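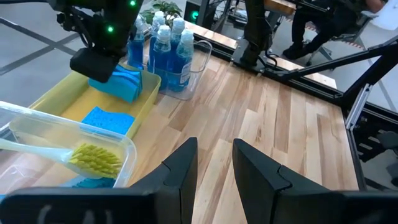
Annunziata Amato vuelve a la tele, y yo llevo desde el desayuno sin hablar de otra cosa. Lo confirmó ella misma en una entrevista de radio, medio riéndose, cuando ya parecía que la conversación se iba a quedar en recetas y vacaciones. Después de una temporada larguísima sin pisar un plató, la presentadora se pone al frente de "Pendeo", el concurso nuevo que prepara la productora Filtel, y lo hace acompañada de Giorgia Colombo, que fue primero su rival de audiencias y luego su mejor amiga (o eso dicen las dos, que yo en las amistades de la tele creo lo justo). Contó que firmó en la cocina de su casa, de pie y con el café a medias, y yo me lo imagino sobre una mesa como esta, de listones de madera clara, unos más miel y otros más tostados, con la veta bien marcada. Nada de despachos ni de foto con bolígrafo caro. Me encanta, qué queréis que os diga.

Para quien se haya incorporado hace poco a este culebrón: Annunziata presentó durante 8 temporadas "Lotley", aquel programa de sobremesa que mi madre no perdonaba ni con fiebre. Lo dejó en lo más alto, sin despedida, un martirio para los que la seguíamos. Se dijo de todo. Que si se había peleado con la cadena, que si se marchaba a vivir al campo, que si le habían ofrecido una película y luego se la dieron a otra. Ella no desmintió nada y se dedicó a lo suyo: un libro de cocina bastante mejor de lo que esperaba (las berenjenas las hago cada dos por tres), alguna campaña de perfumes y poco más.

Con Giorgia la historia tiene más miga. Las dos competían a la misma hora y las revistas nos vendieron una guerra tremenda, con portadas de caras largas y recados cruzados. Según Giorgia, por aquel entonces ya cenaban juntas a menudo y se leían los titulares en voz alta. "Nos pasábamos la noche llorando de risa", contó en abril en la presentación de su línea de joyas para Rastogi, y aquel día ya dejó caer que tenía "una cosa muy bonita entre manos con una amiga". Yo lo apunté, que conste. Mi hermana es testigo y no me hizo ni caso.

¿Y de qué va el programa? Pues a ver, que lo explico como lo he entendido. Son parejas de concursantes que se conocen mucho (hermanos, matrimonios, compañeros de piso) y cada uno tiene que adivinar qué ha contestado el otro. Hasta ahí, visto. La gracia es que las presentadoras también juegan, una en cada equipo, y si pierden les toca contar en directo una anécdota de su carrera que no hayan contado nunca. Con lo que deben de saber esas dos, yo firmo por que pierdan todas las noches.

Al casting se apuntaron 397 parejas, según la productora, y eso que en el anuncio ni siquiera salía el nombre de las presentadoras. El público en plató será de 300 personas y las entradas se reparten por sorteo en la web de Filtel. Ya me he apuntado, claro, con mi correo y con el de mi marido, que todavía no lo sabe. Si me toca, prometo crónica larga, con detalle de peinados y de lo que dan de merendar.

Del dinero no han soltado prenda ninguna de las dos. Circula por ahí una cifra de esas que marean, pero la he visto escrita de tantas maneras distintas que no me fío y no la voy a repetir. Lo que sí dijo Annunziata es que cobran exactamente lo mismo, que fue la primera condición que pusieron y que la pusieron juntas. La segunda fue no grabar de madrugada. "Ya no tengo edad ni ganas", soltó, y la locutora se quedó un segundo callada antes de echarse a reír. Me pareció un momento buenísimo de radio, si lo encontráis por ahí, escuchadlo entero.

También le preguntaron por su vida personal, cómo no. Sigue soltera, o al menos eso contestó, y muy harta de que le busquen novio cada vez que baja a comprar el pan. Las fotos con un señor de barba que salieron hace unas semanas eran, dice, de su fisioterapeuta. Yo ahí ni entro ni salgo. El señor, eso sí, muy guapo.

A Giorgia la veremos además en un papelito en una serie, del que solo ha contado que hace de mala y que lleva peluca. Le preguntaron si le daba miedo el salto a la ficción y respondió que más miedo le da compartir camerino con Annunziata, que canta cuando se maquilla. Por lo visto canta fatal, y siempre la misma canción, aunque no hubo manera de sacarle cuál.

El estreno está previsto para después del verano, todavía sin día concreto. Serán 2 entregas de prueba y, si la audiencia acompaña, la temporada completa. A mí me parece poquísimo, con las ganas que hay, pero supongo que las cadenas ya no se atreven a comprometerse con nada. Acordaos de la cantidad de concursos que han anunciado a bombo y platillo y que han durado menos que un yogur fuera de la nevera.

En los comentarios de la entrada anterior me preguntabais por la sintonía: no, no la canta ninguna de las dos, y visto lo del camerino casi mejor. Tampoco se sabe aún si vendrán famosos a jugar, aunque Annunziata dijo que le gustaría tener a alguna pareja del antiguo equipo de "Lotley". Ojalá vuelva la señora del consultorio, que me tenía enganchada con aquellas cartas de suegras y herencias. Si alguien sabe qué ha sido de ella, que me escriba, que llevo un rato buscando y no encuentro nada.

Publicado el 15 de mayo de 2018 en Tele y famosos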